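Em defesa da roupa por dobrar

Durante anos acreditei que uma casa em ordem era uma casa onde não se via roupa nenhuma. Hoje defendo o contrário com um entusiasmo que a minha família já conhece de cor: o monte de roupa em cima da mesa é uma das melhores coisas que uma casa pode ter. E a mesa deve ser mesmo a mesa, à altura dos braços, com boa luz, no meio da vida de toda a gente!

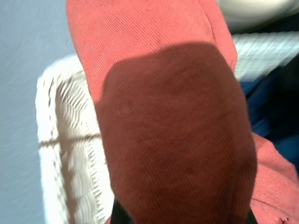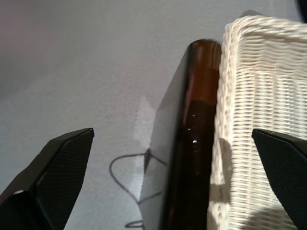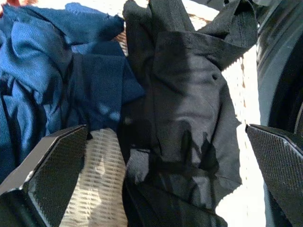
Sarja cor de salmão junto ao cesto branco; uma garrafa de vidro castanho sobre o tampo cinzento; azul e preto no monte de roupa.

Comecemos pela sarja, que é por onde eu começaria sempre. Há tecidos que se escondem e tecidos que se mostram, e a sarja mostra-se. Aquelas riscas finas na diagonal, que se sentem com a polpa do dedo antes de se verem, dizem-nos logo como quer ser tratada: alisa-se a favor da diagonal, com a mão aberta, e dobra-se sem pressa. Quem dobra sarja como se fosse uma t-shirt acaba com um rolo teimoso que se abre sozinho na prateleira. Aprendi isto com o Arturo Palumbo, que foi alfaiate e meu vizinho de patamar, e que passava a mão por qualquer casaco meu, com licença ou sem ela, para me dizer de que lado estava o fio. Tinha quase sempre razão (uma vez enganou-se num forro, e ainda hoje lho lembro).

A cor também conta. Um salmão à sombra vira tijolo, vira ferrugem, e volta a ser coral assim que apanha luz. Quem escolhe roupa debaixo da lâmpada de uma loja não sabe metade do que está a comprar. É a dobrar, de manhã, que se conhece uma peça: onde a costura começou a puxar, onde o tecido está mais gasto, que botão vai cair antes do fim do mês. Dobrar é uma inspeção, e uma inspeção das boas, porque se faz com as mãos e sem mau humor. Desde que dobro a roupa à mesa, coso os botões a tempo. Antes dobrava-a em cima da cama, às escuras, a pensar no jantar, e só dava pelo botão em falta já na rua.

Sei bem o que me respondem. Que a mesa é para comer, que a roupa é para o quarto, que misturar as coisas é sinal de desleixo. Publiquei uma versão mais curta desta opinião no boletim da Hellen, a loja de tecidos onde dou uma oficina em fevereiro, e recebi 12 cartas, sete delas contra. Uma leitora escreveu que a simples ideia de ver peúgas perto de uma garrafa lhe tirava o apetite. Respondo-lhe com todo o carinho que a roupa do monte já foi lavada, e que uma garrafa de vidro castanho, se não pinga, é a melhor companhia que se pode dar a um tampo liso.

Aliás, tenho uma paixão antiga pelo vidro âmbar, e aproveito para a confessar. Parece quase preto até a luz o atravessar, e então acende-se num castanho avermelhado que nenhum plástico imita. Guardo garrafas dessas há muito tempo. Lavo-as, tiro-lhes o rótulo em água morna e ponho-as a uso: uma para a água de passar a ferro, outra para o vinagre, outra ainda para um ramo de alecrim. Em cima de uma mesa clara, uma garrafa escura arruma o olhar. Não sei explicar melhor do que isto, mas experimentem pôr uma numa mesa vazia e vejam se a mesa não fica logo com ar de quem tem planos.

E o cesto, claro, o cesto! Sou do partido do vime, e do vime branco em particular. Um cesto de vime respira, aguenta pancada, envelhece com dignidade e não faz aquele barulho de balde quando se pousa no chão. Paguei 40 euros pelo meu na feira de Vorndale, numas férias em que toda a gente trouxe queijo e eu voltei com um cesto ao colo no comboio. Ouvi graças durante o caminho inteiro. O queijo acabou nessa semana e o cesto continua a trabalhar. A única precaução é passar um pano por dentro de vez em quando, à procura de pontas levantadas, que puxam fio às malhas finas.

Por falar em malhas: o azul e o preto são as duas grandes dificuldades de qualquer monte. O azul, porque há sempre dois, um mais vivo e outro a puxar ao marinho, e à primeira vista nunca se sabe onde acaba uma peça e começa outra. O preto, porque esconde tudo. Uma peça preta e fina, amontoada, é um enigma: procura-se a gola e encontra-se uma manga, procura-se a manga e encontra-se a bainha. Só ao sol se deixa ler. O preto ao sol é cinzento de carvão, cheio de pregas e vincos, e de repente percebe-se por onde se lhe pega. Por isso insisto tanto na mesa junto à janela. A minha amiga Cui, que dobra melhor do que eu e com metade das palavras, pega sempre primeiro nas peças pretas enquanto há luz e deixa as claras para o fim da tarde. Copiei-lhe o método sem vergonha nenhuma.

Também não me convencem as tábuas de dobrar, os moldes e as caixinhas com divisórias. A Jesteo, a retrosaria da minha rua, teve um molde desses na montra durante meses. Comprei-o e usei-o uma semana. As camisolas ficavam iguais umas às outras, muito direitas, e eu aborrecia-me de morte! Uma camisola larga pede uma dobra larga; uma blusa fina quer ser enrolada de leve ou pendurada; um saco de rede dobra-se como calhar e fica onde calhar. A mão decide isso tudo num instante, desde que a deixemos praticar.

O que eu gostava era que deixássemos de pedir desculpa. Chega uma visita e lá vai a dona ou o dono da casa a correr, a abraçar o monte, a atirá-lo para o quarto e a fechar a porta. Para quê? Sentem a visita. Ponham-lhe um café à frente e uma pilha de panos ao lado, e vão ver como a conversa anda melhor com as mãos ocupadas. Algumas das melhores conversas que tive com a minha irmã foram assim, cada uma na sua ponta de um lençol, a avançar e a recuar até as pontas se encontrarem.

A oficina na Hellen é na terça-feira, 10 de fevereiro. Levem uma peça de sarja, uma preta que vos dê trabalho e, se tiverem, um cesto. A mesa é grande e fica mesmo ao pé da janela.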